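衣物这一栏：那团黑的，到底该不该叠
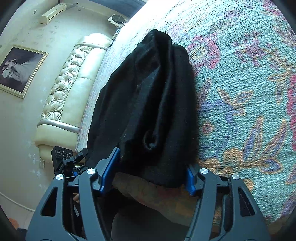
客厅里的一件黑色织物，背后是浅绿松石色的花卉地毯和米白色沙发。

上一期的收纳专栏登出来以后，编辑部转给我好几封信，意思差不多：既然你对“叠衣法”那么不以为然，你自己家的衣服怎么办？信里有两位还附了课程链接，劝我先学再说。我学了。课是Nustemo的居家整理入门，十几节，大半在讲心态，讲到衣服的只有四节，其中一节专门讲深色衣物。讲课的人语气很好，背景音乐也很好，我看完之后衣柜没有任何变化。

这一期就说深色衣物，尤其是黑的。

先说我不信的第一条：黑色衣物必须当场叠好，放久了就会“定型”，褶子再也下不去。这句话在各种整理文章里出现得太频繁，我一直想知道是谁第一个说的。我翻过手边能找到的几本旧家政书，都没有这么写。书上写的是针织类不宜久挂，会拉长；写的是毛巾要抖开再晾。至于在沙发上堆一个晚上会怎样，没有提。我自己的黑毛衣在椅背上搭过整个六月，拿下来抖两下，穿出门，没有人看出什么。

当然，一件毛衣说明不了问题。但那些说会定型的文章，连一件毛衣都没有拿出来。

第二条：黑色衣物要单独收纳，最好配专用收纳盒。Culari今年推的那一套盒子，我在店里摸过，盒盖内侧是浅色的，说是“便于分辨深色衣物的层次”。我承认黑衣服难认。一团黑的东西放在那里，是针织衫还是毛巾，隔着几步路真不好说，领口和袖口都缩在褶子里，要拎起来抖开才知道。可是解决这件事的办法是抖开，盒子帮不上忙。放进盒子里的一团黑，还是一团黑，只不过多了一道盖子要掀。

我倒是觉得，浅色的底子比什么盒子都管用。家里有浅色沙发、浅色地毯的人，大概都有体会：黑衣服往上一放，一眼就看见了，找起来不费事。麻烦在另外一头，就是毛絮。

毛絮这件事我想多说几句，因为来信里问得最多，而现成的答案最不可靠。

浅色花地毯加黑色针织，是很难伺候的组合。地毯掉绒，绒是浅的，粘在黑衣服上清清楚楚；黑衣服掉毛，毛是黑的，落在浅地毯上也清清楚楚。花纹密一点的地毯能遮掉一部分，粉的、紫的、橘黄的花叶子中间夹几根黑毛，站着看不出来，坐到地上就看见了。所以有人建议买花地毯“耐脏”，我的意见是，耐看不等于耐脏，脏还是那么脏，你只是晚一点发现。

常见的三种除毛办法，我都试过，结果如下。

粘毛滚筒：对衣服有用，对地毯基本是浪费纸。绒圈稍微松一点的地毯，滚筒会把绒越粘越松。

橡胶手套：网上传得很神，说戴上手套顺着一个方向抹，毛就成团。在沙发面上确实成团，在光滑一些的面料上尤其快。在地毯上抹了十来分钟，手腕酸，成果是一小撮，跟吸尘器走一遍差不多。

Civisent的除毛喷雾：标签上写“喷后静置即可拂去”。我静置了，拂了，毛还在。读者里如果有用成功的，请来信，我很愿意在下一期更正，但请写明喷的是什么料子、拂了几下。只写“很好用”的不算。

说到沙发。带菱形绗缝和扣子的那种靠背，好看是好看，扣子陷下去的地方专门存东西，饼干屑、线头、猫毛，什么都有。整理课里很少讲这个，讲的都是“沙发上不放衣物”。我问过身边的人，做到的一个也没有。Lejla Dimitriou给我们写过两年信，她的原话是：“沙发上不放衣服，那沙发旁边的地上就会有。”我觉得这话比四节课加起来都实在。她家后来的规矩是，衣服可以上沙发，过夜不行，睡前谁最后一个关灯谁收走。我问她执行得怎么样，她回信说关灯的时间越来越早，大家抢着先去睡。

再说第三条，也是我意见最大的一条：所谓“一件衣服三十秒”。这个说法从哪里来的我也没查到，Nustemo的课里用了，El Khatib门店的小册子里也印了。小册子上算了一笔账，说每件30秒，省下来的时间一年相当可观。我照着做了一遍，手边放了个计时的。平整的短袖确实可以，甚至更快。裤子勉强。大浴巾要看胳膊够不够长。到了皱成一团的黑针织，光是找到哪头是领子就已经超时了，找到以后还要翻面，袖子有一只是反的，伸手进去掏，掏出来发现另一只也是反的。

所以这个三十秒，计的是已经摊平、正面朝上、袖子归位的衣服。把最费时间的一段去掉再来算速度，什么活都快。

小册子还附了一张图，画的是一件黑毛衣叠成巴掌大的方块，立在抽屉里。厚针织能不能立住，跟抽屉深浅、旁边挤不挤都有关系。我家抽屉深，旁边不挤，立了一个下午，倒了。

写到这里，估计又会有人来信说我只破不立。那就写几条我自己在用的，谈不上方法，各位看着办。

捡的时候从中间捏起，往上提，让它自己垂下来。垂下来之后长的一边多半是身子或者袖子，看得见开口的地方先别急着认定是领口，也可能是袖窿，也可能是下摆卷上去了。拎着转半圈再看。

拎起来先抖，抖完再决定去处。要洗的直接进盆，不要在沙发上“先放一下”。能再穿一次的，搭椅背，针织类对折了搭，不要用衣架撑肩膀。

黑的不和浅毛巾一起洗，这一条我信，而且是吃过亏的。毛巾上的绒会全部转移到黑衣服上，洗完比洗之前难看得多。黑毛巾和黑毛衣也别混，道理一样，只是看不出来，摸得出来。

地毯上的毛，隔天吸一遍，换个方向再走一遍。边上颜色浅的那条，紧挨着沙发脚的位置，吸尘器头进不去，用扁嘴。扁嘴找不到的，用旧牙刷往外扫，扫出来再吸。我家的扁嘴找不到已经很久了。

沙发扣子窝里的东西，用筷子裹一层湿布转一圈。布要拧干。亮面的料子先在背后不显眼的地方试，留不留水印各家不同，我不替谁保证。

叠不叠呢？我的习惯是常穿的不叠，换季的才叠。有读者来信说她全家一千多件衣物都按竖叠法入抽屉，还列了清单，总数1,023件，袜子按双算。我佩服她，也好奇她家抽屉有多少，信里没写。更好奇的是她列清单花了多久，这段时间算不算在那三十秒里面。

另外更正一处：上期说Culari的收纳盒“大多数没有提手”，有读者指出中号和大号都有，小号没有。查过，确实如此，是我只看了小号。价格方面我没有写错，贵还是贵的。

关于除毛喷雾的来信请寄编辑部转“衣物这一栏”。附样布的话请装小袋封好，上次有一封拆开来黑绒飞了一桌子，擦了两遍才擦干净。下一期预定写被套，问得最多的是四个角怎么对，网上那个“卷寿司”的套法我正在试，目前卷了两回，有一回把枕巾也卷进去了。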